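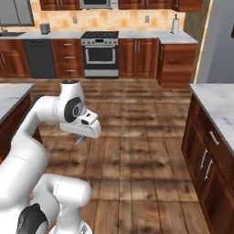

According to one reader's comment on my May column, kitchen aisle width is a matter of taste and ought to be left to the buyer. I disagree. Aisle width is a dimension with consequences, and it should be fixed before the cabinets, the finishes and the appliances are chosen.

The usual order is the reverse. A buyer picks a cabinet line, Wernora or Irkora for instance, and the planner fits as many boxes as the room will take. The aisle is what remains. I have reviewed plans in which the cabinet schedule ran to 14 lines and the aisle carried no dimension at all.

Consider a room with a clear width of 3,240 mm, two runs of standard base cabinets and an island. The base cabinets are 600 mm deep. Counter overhang takes a further 25 mm on each run. If the island is 900 mm deep, the two aisles share 1,090 mm, or 545 mm each. A dishwasher door cannot be fully opened into that space with a person standing behind it. The plan is legal in many places and will be built if no one objects.

Removing one wall run changes the result. The same island now leaves 1,715 mm to divide. One aisle of 1,100 mm and a secondary passage of 615 mm is a workable split if the secondary side has no doors or drawers. The storage lost is real, but much of it was corner storage, and corner units have poor access relative to their volume.

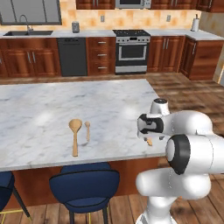
Counter area is the argument most often raised against this. Sellers quote it as a total, and the total says little. What matters is the longest uninterrupted length next to the sink or the cooktop. The Sotelo planning sheet asks for this figure separately, and the Catmont sheet does not. I would make it a required entry, alongside the clear aisle measured from handle to handle. Handles can project 40 mm on each side, and drawings routinely ignore them.

Floor tape is a cheap check. Mark the cabinet faces at full size, mark the arc of each door, and use the room that way for three days before signing the order. Changes made at that stage cost a revised drawing. After the counters have been templated, they cost new counters.

Posted 2/19/20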